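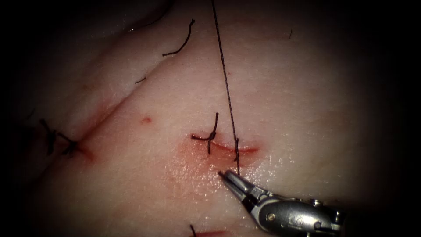

4 min read

Blog > Mending > Thread and Knots

22/10/2021

I've been thinking about tails. Thread tails, I mean, the little bit you leave hanging after the knot, and which I spent most of my sewing life snipping off as close as I possibly could because it looked tidier. Then I'd put the trousers through the wash and, surprise, the hem was down again!

Surgeons leave tails on their knots. Dressmakers bury theirs. I did neither, I just cut and hoped.

So this winter I decided to learn to mend properly, by hand, starting from the knot up. The push came from a coat. It's a navy wool Tilmont that I bought second-hand in Whitcombe for 29 dollars when I was skint and cold, and I've worn it every winter since, and the lining had gone at both armholes so that my hand went down the wrong hole every single morning. I'd get the coat half on in the hallway and be standing there with my fist somewhere near the back hem, swearing. My lovely neighbour Darcy Ashby watched me do it on the front step one day and said, "You know that's ten minutes' work?"

It was not ten minutes' work. It was three evenings and a fair bit of a fourth, but I did do it, and the coat is so much nicer to put on that I went a bit mad afterwards and emptied the wardrobe onto the bed to see what else needed doing. There were 33 things. Missing buttons mostly, a couple of dropped hems, a doona cover with a split seam, and one jumper the moths had treated as a buffet.

I'm not going to go through all 33 (you're welcome). But a few bits I've picked up, for anyone with a similar pile.

Thread first. I'd been using whatever was in the biscuit tin, including some ancient cotton of Mum's that snapped if you gave it a stern look. I've switched to a polyester one for anything that takes strain. Korneo is what the shop had in a colour that matched the coat, and I've no strong feelings about the brand, but it hasn't snapped yet. Cut it shorter than you want to, too. I used to pull off an arm and a half so I wouldn't have to rethread, and then spend twice as long picking out tangles.

Backstitch for anything that has to hold. Running stitch is quicker and it looks fine and I still use it for tacking, but the armholes were backstitch all the way around, tiny ones, and I tugged on that lining like I was starting a mower and it stayed put.

Needles! I didn't know needles went blunt. I'd been using the same one since high school, I reckon. The old packet went in the bin and I bought a mixed set, and sewing through coat wool no longer hurts my thumb. I've got a thimble as well, and I keep forgetting to wear it.

And the knot. The one I like best I got out of a secondhand book by Horácio Magalhães, a tailor with over 400 pages of opinions on the subject of jackets. You make a small stitch on the spot, take the needle through the loop, do it again, and then run the thread between the layers for a couple of centimetres before you cut. So the tail's still there, you just can't see it. None of my old hems had anything like that. No wonder they fell down.

I'm up to the moth jumper now and I'm a bit frightened of it. Darning is a whole other business, and my first go on a sock came out as a hard little lump the size of a broad bean, right under the heel. Darcy reckons I'm pulling too tight. I wore the sock to the shops out of pride and limped home.

If anyone has a good method for elbows, please leave it in the comments. The jumper is a grey Wostell, very soft, and the hole is getting bigger every time I look at it.

2 comments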